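Pleltthorpe Library Opens Evening Series on Setting Personal Limits

The Pleltthorpe Public Library will begin a series of evening sessions in March for adults who find it difficult to turn down requests at work, at home or among friends. The series is titled Room to Decline and was developed with the Rissanen Center for Adult Learning, which has offered classes in communication and stress management since 2000.

Sessions will be held on Thursday evenings at 6:30 p.m. in the second-floor meeting room. There are five in all, each lasting 90 minutes, and each can be attended on its own. Admission is free. Registration is requested, as the room seats up to 9 at the discussion tables, and a second group will be opened if the first one fills.

The opening session deals with the habit of agreeing before thinking. Participants will be asked to keep a short written record during the week before they attend, noting each request they received, the answer they gave and how they felt about that answer an hour later. The record is private and will not be collected. Blank sheets are available at the circulation desk.

Later sessions take up requests from supervisors, the care of older relatives, money lent within families, and the use of phones and messages outside working hours. The center's instructors will lead short exercises in pairs, in which one person makes a request and the other practices a brief and courteous refusal. No one is required to speak in front of the full group.

The session on messages and working hours will be held in the Dedine Annex, across the parking lot from the main building. 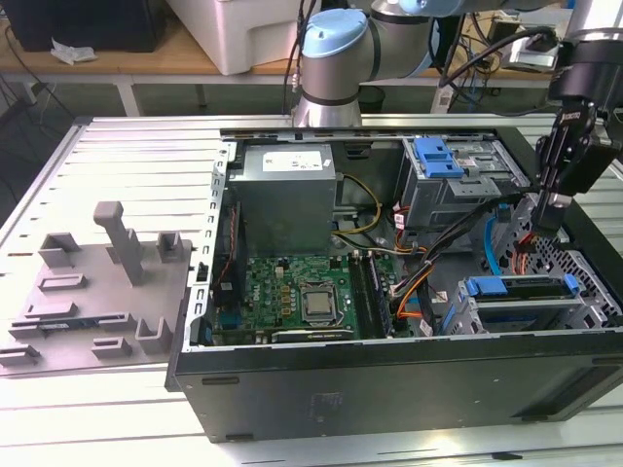 An open desktop computer with its power supply, motherboard and memory modules in view.

The center states that the series is intended for general education and does not take the place of counseling. Instructors will not give advice on individual family or legal matters. A printed list of local counseling services, including those with sliding fees, will be available at every session and may be taken without signing in.

According to the center, many people who enroll in its communication classes describe guilt as the main obstacle. They report that they know what they would like to say but expect the other person to be hurt or angry. For that reason a large part of each session is given to wording. Participants will compare several ways of declining the same request and will consider which of them they could use with a manager, a neighbor or an adult child. Delayed answers will be covered as well, including how to ask for time and how to return with a reply on the day promised.

A reading list has been prepared to accompany the series. Titles are shelved together near the reference desk and may be borrowed for 2 weeks, with one renewal. Large-print copies of the session handouts can be requested at registration.

Participants who wish to continue after the final session may join Mirnunow, a peer discussion group organized by the center. The group meets monthly in the same second-floor room and has no membership fee. New members are asked to attend at least one session of the series first.

Registration is open at the circulation desk and by telephone during regular library hours. Those who register and are unable to attend are asked to notify the desk by noon on the day of the session so that the seat can be offered to someone on the waiting list. The meeting room is reached by the elevator next to the main entrance. Parking behind the building is free after 5 p.m.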